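**Drellville Allotment and Garden Society**
**Minutes of the seed exchange and shed meeting**
December 3, 2021, 7.30 pm, back room of the Polat café

Chair: Zdzisław Stępień
Present: 17 members. Apologies were received from plots 2 and 30.

**1. Minutes of the November meeting**

Agreed as correct with one change. Under item 4 the word "gravel" should read "bark". Signed by the chair.

**2. Matters arising**

The lower gate has been rehung and now closes without lifting. The key code was changed the same day and members who have not had the new one should ask the chair after the meeting.

The hedge along Jodis Lane has been cut on our side only. The council has been asked again about the other side. No reply so far.

The missing wheelbarrow was found behind the compost bays on the top path. Members are reminded to bring barrows back to the rack at the end of the day.

**3. Seed exchange**

The chair reported that the exchange was well used this year, and that the main complaint was the state of the seed papers. At present everything goes into carrier bags in the shed. Packets get damp, labels come off, and sowing notes end up with the wrong seeds. Several members had beans this summer that were not the beans they thought they had taken.

It was proposed at the last meeting that we try a proper box. One has now been bought second-hand for £30 and was on the table for members to look at. It is pale wood, divided inside, with a glass lid. Papers have been put in it to see how they fit.

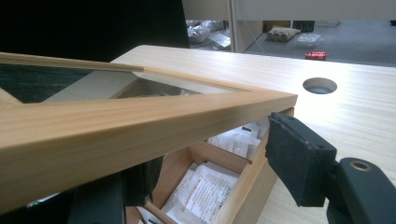
*Item 3: the box with its lid raised, printed papers in the compartments.*

Comments from members:

- The glass lid was liked. People can look in without rummaging.
- The papers do not lie flat and the corners are already creasing. It was suggested that all sheets be folded to the same size before they go in.
- One member thought glass was a bad idea in a shed where forks and spades are stood against the wall. The chair agreed, and said the box should be kept in the hut cupboard instead, on the shelf above the kettle.
- The dividers are thin and should not be used to lift the box. Two hands underneath, please.
- A question was asked about mice. The lid will be kept shut and the cupboard has a catch. If there is any sign of them, the seed itself will go into tins and only the papers will stay in the box.

There was a longer discussion about how to sort it. Sorting by plant family was suggested, then by month of sowing, then alphabetically. By month was preferred by most, but it was pointed out that lettuce and radish would have to go in half the compartments. In the end it was agreed to keep it simple: vegetables in one part, flowers and herbs in another, and the general growing sheets on their own.

The growing sheets need going through. Many are printed in very small type and some are copies of the same page. The chair asked if they could be typed again in larger print. Plot 17 has offered to do this over the winter.

**Agreed:** to keep the box and use it from the spring exchange onwards. Cost of £30 approved.

**Action:** chair to clear the cupboard shelf and move the box in before Christmas. Plot 17 to retype the growing sheets. All members to write the name and year on any seed they bring, in pencil, on the packet itself.

**4. Hut and shed**

The shed roof has been patched over the door. The felt at the back will last the winter but will need replacing after that. A quote of £94 has come from Drodex for the felt and fixings, with members doing the work. One other quote to be obtained before a decision is made.

The hut kettle trips the switch if the heater is on at the same time. Members are asked to use one or the other. A notice will be put up.

Two people asked if the folding chairs could be moved out of the hut, as they block the way to the sink. The chair will see if they can hang on the back wall.

**5. Water**

The supply was turned off at the end of November and the pipes drained. It will go back on in spring once the frosts are past. Members should empty their hoses and bring in any brass fittings they want to keep.

The dip tank on the middle path is leaking from the lower seam. It will be left empty and looked at in better weather.

**6. Vacant plots**

Plot 2 will be given up at the end of the year. It will be offered to the first name on the waiting list. If that person would like a smaller space, the plot can be split down the line of the old path, as was done before.

**7. Any other business**

The bonfire rules were raised again. No change: dry material only, after dusk, and someone to stay with it until it is out.

A member asked for the Polat to be thanked for the use of the room and the soup. Agreed by all.

Unclaimed gloves and a trowel with a green handle are in the hut. They will go to the spring sale if they are not collected.

**8. Next meeting**

To be held in the same room in the new year. The date will be pinned to the gate.

The meeting closed at 9.10 pm.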